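How We Look After a Robot With Two Hands

A page for kids, written fast between jobs. By Delwyn Tuhiwai, Clullmont workshop

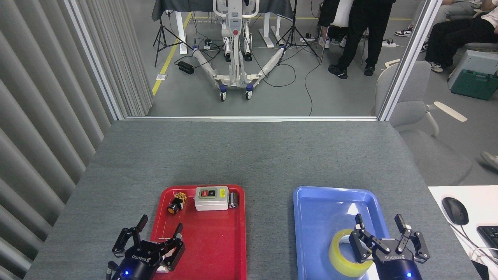
What the hands do

Our robot sorts stuff. It reaches over a table, picks a thing up out of one tray and puts it down in another. We named the robot Drillell. Don't ask, there was a vote.

Each hand is called a gripper. Three fingers on each one, black, with joints in them like your knuckles. Wiggle your pointer finger. See the bends? Same idea. Except your finger has muscles pulling on it and a gripper has a motor and gears.

Why the table is soft

It's covered in gray felt. Hard tables are loud and things skid around on them. Felt grips a little. It also grabs dust and crumbs, so no snacks near Drillell, and we go over it with a sticky roller every morning. Boring job. Has to be done.

Why the trays are red and blue

Easy to tell apart! For you and for a computer. If I say "red tray" you know where to look. The raised rims help too, a roll of tape can't go wandering off the edge so easily.

Why such odd things to pick up

Because they're all diffrent shapes. A roll of tape has a hole in the middle. A box with buttons has flat sides and corners. A little round can wants to roll. If the fingers only ever practiced on boxes they'd be pretty bad at cans.

The morning check

Takes 14 minutes if nothing is wrong. Goes like this.

Look first. Hands behind your back, just look. Any cable pinched? Any screw sticking out?

Lights. There's a blue one down on each gripper. No light, we stop and find out why.

Open and close, slowly, 5 times each hand. Listen. A smooth hum is good. Clicking is bad. Crunching is very bad.

Wipe the fingertips. Greasy fingers drop things, you know this from eating fries.

Trays back in their spots. We use a ruler. If a tray moves even a little bit the robot may reach for the wrong place and close on air.

When something breaks

Mostly it's small. A loose screw, a worn out fingertip pad. Power off first, always, and then we wait three minutes before anyone touches anything. Then the old pad comes off and a new one goes on. Garg is our parts box (it has GARG painted on the lid from some other life) and it holds up to 500 tiny bits, all in little drawers. Put the screw back in the right drawer. Please.

After a repair we do the open and close test all over again. Yes all of it.

Words to know

Gripper: a robot's hand.
Joint: a place were something bends.
Felt: soft pressed cloth.
Pad: the grippy part on a fingertip.

Next page: how Drillell finds the edge of a tray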